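Notebook, bin station 2
November 16, 2022

Picking up from the last entry. The arm was left homed overnight with the controller on, so no warm-up fault this morning. Brake check fine. Gripper opens and closes over its full range, although the first close command after startup is still slow. I've stopped chasing that one and just throw the first attempt away.

Main job today was more grasp attempts on the bars for the Odell set. We want the policy to see bars in awkward places: against a wall, crossed over each other, lying in the corner where the fingers don't have much room. The set so far is heavy on easy picks from the centre of the floor. The Jeon script draws its approach points evenly across the bin, but the bars don't land evenly, and anything that ends up tight against the wall gets attempted and dropped from the count as a no-contact. So the numbers look healthier than they are.

Total in the log at the start of the day was 2,334 attempts, all bars, both colours. I haven't gone through the early ones to see how many are usable. Some were recorded before the Vindov camera calibration was redone and I'd be inclined to leave those out of training altogether, or at least tag them.

Settings for the morning:
Closing force at the lower setting, same as last week
Approach height 15 mm above the floor at the lowest point
Random yaw on, full range
Reset by dropping from above the slope so the bar slides back onto the floor
Timeout on a single attempt 12 s

The reset by slope is working well enough that I'd keep it. Bars released over the panel mostly come down to the floor on their own. Now and then one stops partway and sits across the slope, and the segmentation calls it two objects. Worked around it by masking the upper part of the panel, which means a bar stuck up there isn't seen at all and has to be moved by hand. Put it on the list to have the script do a sweep with closed fingers before each batch.

The panel surface is getting worn and the black marks on it are picked up as edges by the Lorex detector. It fires on them more when the overhead lights are on. Tried it with the lights on and off and the off condition was better, but then the bin floor goes dark in the near corner. Left the lights on for the day's data so it matches what we already have. If we change the panel we should change it between sets and write down the attempt number.

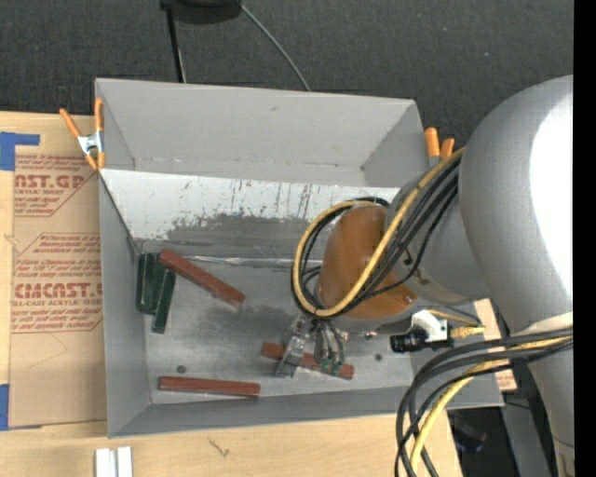 Gripper over one of the red-brown bars, green ones bunched at the left wall.

Bunching at the left is the thing I'd most like to fix. Once the green bars are standing side by side against the wall there's no gap for a finger, and the planner doesn't know to push before it grasps. Ran a batch of 10 attempts aimed only at the left end. Most closed on the top edge and slipped. A couple of them pulled a bar far enough out that the next attempt could have taken it, but the script scores that as a failure and moves on. I think we're throwing away useful examples. Proposal: add a third label, "moved", next to "held" and "missed", and work it out from the before and after depth images. Threshold to be decided. Would rather have it a bit too generous and filter later.

Clamps: both checked before the first batch and again at lunch. The bin had crept toward the robot at some point last week and every stored position was out by the same amount, which took far too long to find. Please don't take the clamps off to shift the bin without writing it here. If you need the bench space, use the other end.

Cables: the loop at the wrist is about as long as it can be before it starts showing up in the wrist view. With yaw past the limit on the negative side it drags on the cap and you can see the force reading drift. I narrowed the yaw range slightly after the second batch. The attempts before that are fine to keep but treat the force channel with some suspicion.

Afternoon was slower. Lost a stretch to the logger, which had filled its partition and was writing empty depth files while still counting up. Moved the older runs to the shared drive and restarted. The affected attempts are marked bad in the index. I did not delete them.

Still to do:
Sweep motion before each batch
"moved" label, then rerun scoring over the old log
Check disk space at startup and refuse to run if it's low
Cut a new panel for the slope, same angle
Second look at the near-corner lighting, maybe a small lamp on that side
Ask whether the Odell people want the bars split by colour in the test set, or mixed

The held-out set should be frozen by the start of December, so any change to the bin layout has to go in before then. Arm homed, gripper open, controller left on again.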